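Dish station trial, Dornville staff canteen

Print this page | E-mail this page

The canteen at Dornville serves lunch to 636 people on a full day. Since April we have been trying out a pair of robot arms for the crockery work, set up on a bench away from the main kitchen. Several of you asked to see what goes on up there, so a few pictures follow. Click through to the noticeboard if you want the shift times.
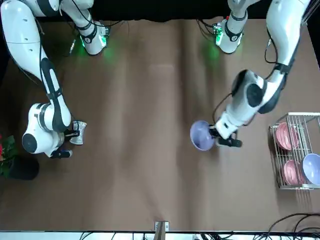 One bowl in the gripper, three in the rack.

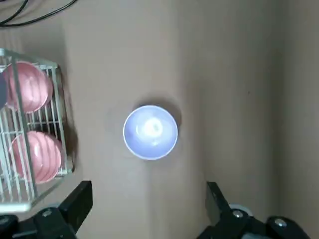
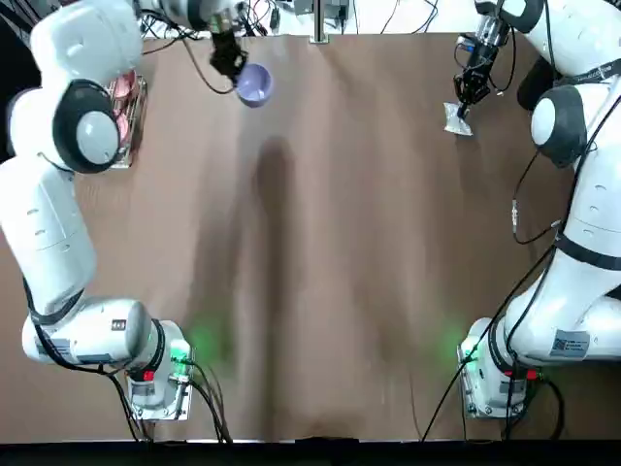
The kitchen porters' job has changed more than the cooks' has. Before April, two porters on each shift did nothing but unload, sort and stack from the end of lunch until four o'clock. Now one of them spends part of that time at the bench and the other has moved to the serving side, where we were always short. Živko Papadopoulos was the first to do the bench training, which took 12 hours spread over a fortnight. He says the sorting is slower than he could do it by hand, and that his wrists are better for doing less of it. He also asked for the practice rack to be filled the way the porters fill theirs, with the bowls on edge, and the pink ones in all three pictures are standing like that. Plates are still done by hand. So are the large trays and anything chipped.

Hours have stayed the same for everyone. Hermenegildo Barajas, who draws up the rota, has kept the late finish on paper for now in case the trial stops. Some porters would like it dropped. Others rely on the late supplement and have said so, and that will have to be settled before anything becomes permanent.

There have been complaints as well. The bench is warm to stand beside after an hour or so, the stool is the wrong height, and people on the early shift feel they are left with the heavy lifting while the late shift gets the training. From the new year the training will be offered to both shifts. The stool has been reported.

The log for the trial has reached 3363 pieces handled. Breakages are written in the same log, and any porter can read it or add to it. The folder is kept on the shelf by the Burarwood door – please put it back after use.

A second set of arms was talked about for the Judero site. No decision has been made, and staff there will be told before any visit is arranged.

Questions about the rota go to Hermenegildo. Questions about the bench go to Živko, who is in most afternoons.

Last updated: Fri 4 December

Contact the canteen office | © Ahonen Catering, Dornville | Back to top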